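November 23, 2020
Gym notebook, boxing side

Heavy bag number two is down. The top stitching opened along the seam where the straps meet the shell, and the filling had settled hard in the bottom third. Cut the old thread out, pulled the filling, picked out the lumps and repacked in layers. Weight before was 30 kg over what the tag says, so someone at the old place must have topped it up with sand. Left the sand out. Murali Thomas wants it back up before the evening group, but the new straps are the Skikumton ones and they need a second row of stitching first.

Gloves: went through the sparring pairs. 11 pairs are fine. Two of the Zusness 16 oz have padding that has shifted off the knuckle, you can push a thumb straight through to the hand. Those go to bag work only, marked with red tape on the cuff. The Menon pairs hold up better but the velcro is going. Ordered replacement straps, not new gloves.

Round timer still loses time. Over 11 rounds set at three minutes it finished well behind my stopwatch. Swapped the power supply and it did the same thing, so it's the board. Using the phone until the Flenov one comes.

Ropes: top rope on the ring was slack on the red corner side. Two turns on the turnbuckle brought it level with the others. Re-taped the joint. Check again in March, or earlier if the older guys start doing full rounds in there. Murali has been asking to do eight rounds with headgear and I said four, two minutes each, and we look at how he is after.
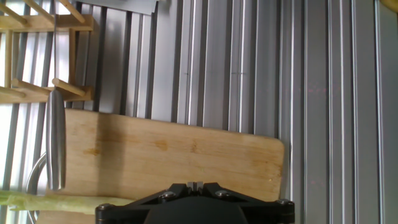 Does the bag need to hang for a while before anyone hits it?
Overnight is enough. The filling drops a little under its own weight, then you open the top, add what's missing and close it up.

Strap order is on the clipboard. Canvas cleaner is low, one bottle left under the sink. Lifetime count on the old bag straps was 3000 rounds by Murali's log, so start a new page for this set.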